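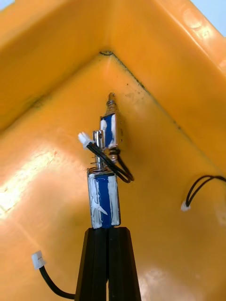 Man finally needs one of the cables he has been keeping

6 Feb 2018

A PADILLA man has used a cable from the box of cables he has kept since leaving college, in what neighbors are calling the best thing to happen on the street in years.

Ramil Lacson, 43, was asked by his sister-in-law on her way out the door if he happened to have "one of those printer ones, the kind with the square end." He did! He had four of them, in two lengths, and one was beige.

"I asked her to repeat the question," said Lacson, still visibly moved several hours later. "I wanted to hear it again, and I also wanted my wife to hear it, so we waited until she came in from the yard."

The box, which once held a Prelosov bread machine, has followed Lacson through 19 years and every home he has lived in during that time. It contains more than 1,879 feet of cable, along with a phone charger for a phone that no longer exists, a bag of small plastic feet, and the remote for something. It has its own shelf in the hall closet. The towels do not have a shelf.

Until this week none of it had been used for any purpose. Lacson had opened the box often, mainly to add another cable, and had twice been caught sitting beside it on the closet floor with the light on, winding things into loops and fastening them with bread ties.

His wife, Kheri Kariuki, had spent much of the marriage suggesting that some of the contents might be let go. She had proposed a smaller box. Last March she went as far as holding up a flat gray ribbon about as wide as a belt and asking him to say what it was for, and he told her it was "for data."

"I have to hand it to him," said Kariuki, who was handing it to him with her arms folded. "He said somebody would come, and somebody came. I just wish it hadn't been my own sister."

Word got around fast. By dinnertime a small crowd had gathered in the Lacson driveway, most of them men in fleece vests, several carrying boxes of their own. One had brought a coffee can full of keys. Another wanted it known that he had the lid to every plastic tub he had ever owned, though he could not say the same about the tubs, and he was given a warm round of applause anyway.

"You hear stories," said a neighbor who has stored the same half sheet of drywall behind his water heater since the second Clinton term. "A guy in the next county used a leftover hinge once. But you never think you'll be standing there in the driveway when it happens. I called my dad. He put the phone down for a minute and I could hear him telling my mom."

The cable itself was located in 4 hours, a time that Lacson puts down to his filing system. (The system is that the newer cables are on top, except where they have worked their way down.) The sister-in-law, who had a boarding pass to print and had by then read it off her phone, been through security and landed in another state, was reached by text and said that was great.

None of this has taken any shine off the day. The cable has been mailed to her by overnight delivery, in a padded envelope that Lacson had also been saving.

The effects are already being felt across Padilla. The dump reports its quietest afternoon on record, with one pickup truck getting as far as the gate before the driver looked at the old fan in the back, thought about it, and turned around. Hardware stores say shoppers are asking for bins, and then for bins to put the bins in. At the Stesa self-storage lot on the edge of town, people who had come to clear out their units were seen going in, standing among their things for a while with their hands on their hips, and pulling the door back down.

Orkasent, a firm that sends cheerful people into homes to help families get rid of things, has canceled its spring open house. A spokeswoman for the company said the whole sales pitch rested on a single question, which was when the customer had last used the item, and that until now the answer had been dependable.

"We had a lady this morning point at a fondue set and say 'Cable Guy,'" the spokeswoman said. "She didn't say anything else. She just kept pointing at it. My colleague packed up her label maker and went and sat in the van."

Experts on marriage are urging calm. One counselor, who has cleared her calendar through the end of the month, said wives should expect to hear the story told at cookouts, weddings, and the bedside of sick relatives, and that it will get longer. She recommends nodding. Couples where both people keep everything are thought to be safe for now, though the floor should be looked at.

Lacson has been a good sport about all the attention. He has given a short talk at the middle school, where he passed around an adapter and let the kids feel the weight of it, and he has signed a power strip. He says he is happy to look at anyone's box and tell them what they have, and to take any doubles off their hands.

There are plans to grow. He has his eye on the part of the hall closet where the coats are, and has measured it on two occasions using a tape measure that came out of a different box. He would also like to branch out into screws, having noticed that every piece of furniture he has put together came with one left over, and that he still has all of them — and that one day a chair somewhere may be short a screw.

Kariuki has asked for a ruling on the ribbon cable. Talks are expected to go on into the weekend, with the flat gray item staying on the kitchen table until both sides can agree where it should live.

Lacson's brother, meanwhile, has let it be known that he could use a working nine-volt battery. There are a good many nine-volt batteries in the drawer under the microwave, and Lacson was testing them on his tongue as this story was being written.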